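Orkusgate Workshop Gallery
The Worlow Cell: Looking After the Gripper
Posted Jun 8, 2020

We love this cell! Worlow spends its days reaching into open computer cases, and the part that takes the most care is the gripper. Every bit of it has to work close to boards, brackets and loose cable, so a joint with a little play in it shows up fast in the work.

Kanako Chiba and Itsuki Kubo look after the hardware, and Margit Sundqvist keeps the log. The routine is simple. Power off, fingers by hand through their full travel, then a hex key on each pivot bolt in turn - snug, never cranked. After that they wipe down the links and check that no cable tie has crept into the path of a finger. Links get swapped when the pivot holes wear. The last pair had 1530 hours on them and still felt pretty good, which made all of us happy.

Over the board

The black fingers above an open chassis, with the silver hex-socket bolts at the joints that get the key. A thin white cable tie sits in the gap between the links. Look past the gripper for the green motherboard, the memory slots and the open CPU socket with its lever up. The bright blue SATA cable runs beside the drive cage, and there's plenty more wire in there to steer clear of! 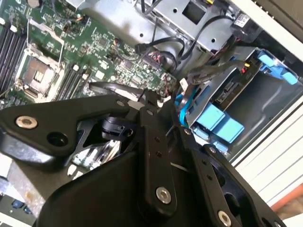 Coming in July

Noboru Fujimoto is rebuilding the wrist cable run with a softer bend, and Haruto Yoshida is writing up the bolt check so the Vudcombe shop can use it too. If you run a similar cell and have a favorite trick for keeping pivots tight, write to Margit - she reads everything.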